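How Does a Game Know It's Your Turn?

Have you ever played a game with somebody who wasn't in the room? Maybe your cousin lives in another city, and the two of you play a word game on your tablets. You put down a word, go off and have your lunch, and when you come back there's a little buzz and it's your turn again. It's a bit like magic, isn't it? Well, let's have a good long look at how the trick is done.

A long time before tablets, people played chess by mail. You wrote your move on a card, put a stamp on it and popped it in the letter box. Then you waited (and waited!) until your friend's card came back. One game could take a whole year, and you had to be very careful not to lose track of where your knights were.

The game on your tablet works in much the same way, only the card travels a great deal faster. Let's pretend that Berkay and Kevser are playing a treasure game called Lostidura. Berkay moves his explorer 3 squares to the left, towards a cave he has had his eye on all morning. His tablet doesn't send Kevser a picture of the whole board. It only sends a tiny note, something like "Explorer, left, 3".

That note doesn't go straight to Kevser, either. First it goes to a computer called a server. A server is a computer that sits in a big building with lots of other computers, and its job is to answer messages all day and all night. You can think of it as a very patient referee who never needs a nap.

The referee has a few things to do when the note arrives. It checks whose turn it is. It checks that the move is allowed, so that Berkay can't jump over the river when the rules say he has to use the bridge. Then it writes the move down in its own notebook and sends a message along to Kevser's tablet. Buzz! Her tablet reads the note and slides the explorer across the board, and now she can have a good think of her own. 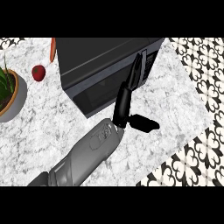

Now, what happens if Kevser's tablet is switched off? Nothing gets lost. The referee keeps the notebook safe, and when she turns her tablet on again, it asks, "Did I miss anything?" and the referee tells it. You can even start a game on the tablet and finish it on the computer in the family room, as long as you sign in with the same name.

Racing games are harder. In a race everybody is moving at the same time, so the notes have to fly back and forth many times every second. If some of them are slow, your favourite car might seem to freeze and then hop forward all at once. Players call this lag, and it can make even a very nice person grumpy.

Would you like to try being a server? You'll need 2 friends, some paper and a noughts and crosses board for each player. Put your friends in different rooms. They write their moves on slips of paper, and you carry the slips between them, checking the rules as you go. Keep your own copy of the board, and walk fast!

Contact Okbridge Kids | © 2025 Okbridge | Back to top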